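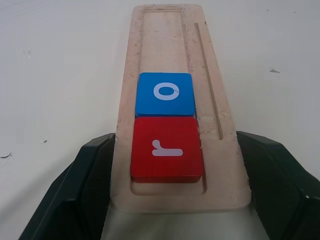
My aunt left me the toy shop's leftovers and my cousin got the car, and I still say I came out ahead. Dinik had been closed since May, and by the time I drove up there the shelves were gone and somebody had taken the bell off the door. What I got was six cartons, a stool, and the name tray from the counter, the long pale one with the channel down the middle where kids used to line up letters. I set it on my kitchen table that night and pushed the only two blocks I could find down to the near end, a blue "o" and a red "r" lying on its back. O, r. Or. Or what?

I'll explain the tray, because if you didn't grow up within biking distance of Dinik you won't know. On your birthday you got to go behind the counter and put your name in it. My aunt kept the letters in a cookie tin and you had to dig for yours, and then you slid them along the channel one after another, and your name stayed up until the next kid had a birthday. If you were lucky nobody was born right after you. I once stayed up for most of a summer vacation. Radu, who lived over the bakery, got bumped the same afternoon by a pair of twins, and he was still sore about it at his own wedding.

Anyway, the tin was missing. I went through every carton on the kitchen floor with a sandwich in one hand. Jigsaw puzzles, a whole lot of doll shoes, receipt rolls, a kite. No tin. I called my cousin.

"Did you take the letters?" I said.

"What letters?"

"The tray letters. From the counter."

"I took the car," she said, "and there's a mouse living in it, so please don't start."

So I called Arif Bhuiyan, who had worked Saturdays at Dinik when I was little and then somehow every other day too, until he was pretty much the shop. He'd moved two streets over from the old place. He picked up right away and I could hear a ball game going.

"You've got the tray?" he said. The ball game went quiet. "What's in it?"

"An o and an r."

"In that order?"

"I put them in that order. They were rolling around in a carton with the doll shoes."

"Huh," said Arif. Then he told me to come by for lunch and bring it with me, and he hung up before I could ask whether I should bring anything else. (I brought pie. You always bring Arif pie.)

He had cleared off the dining table before I got there. He ran his thumb down the channel, all the way from the far end to the blocks, and then along the thin groove to the side of it.

"You know what this was for?" he said.

I didn't. I'd looked at that groove my whole childhood and had never once wondered about it.

"Price card. Your aunt stood a little card in there. Letters, so much apiece. That was the idea, see, she was going to sell them, and the tray was only there to show them off. Then the first day a kid comes in and says it's his birthday, and can he do his name." He shrugged. "She took the card out. I don't think we sold a single one after that. We had an order in for a hundred more and she had to call and cancel it. The man was not happy."

"Who was the kid?"

"Selvaraj Munshi."

I knew Mr. Munshi! Everybody did, he'd taught half the county to drive, my cousin included, and look how that went. It had never crossed my mind that he'd been small enough to need help reaching a counter.

"So where's the tin?" I said.

Arif cut himself more pie. He took his time with it, too. He said that toward the end, when she knew she was closing, my aunt had started giving the letters away. She didn't make a big thing of it. Somebody would come in for wrapping paper or just to say how sorry they were, and she'd open the tin and say go on, find yours. One letter each. Grown men stood there digging around for a k. Some people mailed her afterward to say where they'd put it, on the dashboard, on the windowsill over the sink, and one lady had hers in her coat pocket and rubbed it all through a dentist appointment.

"And the tin?"

"The tin had a hole in the bottom. She threw it out."

I'll admit I was a little put out. I'd driven up there with this picture in my head of the whole alphabet on my kitchen table, and me being the one who had it. I asked him why there were two left, then. There must have been plenty of people with an r.

"The r's Radu's," he said. "He never came by for it. She saved it for him."

"And the o?"

Arif looked at me like I was being slow, and I was. My name is Olive. I've been an Olive for my entire life.

"She'd have handed it to you herself," he said, "but you kept saying you'd come up next month."

I had kept saying that. I ate some pie so I wouldn't have to talk. He let me, and turned the ball game back up a notch, and we watched somebody strike out.

There's a little scratch across the right side of my o. I'd like to tell you I remember making it, but I don't, and it could have been any of the Oscars or Owens. Plenty of kids had it before me. It went in Zollari and it went in Horano, because people who got shy about their first names used their last ones, and my aunt let them.

I called Radu from the car. It rang for a long time, and I was getting ready to leave one of those messages that goes on too long when he picked up, out of breath.

"I have your r," I told him.

"My what?"

"From Dinik. From the tray. She saved it for you."

He didn't say anything for a bit. I could hear a kid in the background asking who it was, and asking again, louder.

"Is it the red one?" he said.

"It's the red one."

"There were two, you know. The other one was green and I always had to use the green one, some kid before me always had the red one in his name and she wouldn't pull it out early." He was talking fast now. "Is it in the tray? Right now, I mean?"

I looked over at the passenger seat, where I'd buckled the tray in at a slant with the blocks wrapped in one of Arif's napkins.

"It can be," I said.

"Mina turns six tomorrow," said Radu. "She doesn't have an r in her name. Would that matter?"

I told him I didn't think it would, and asked him how to get there from the highway.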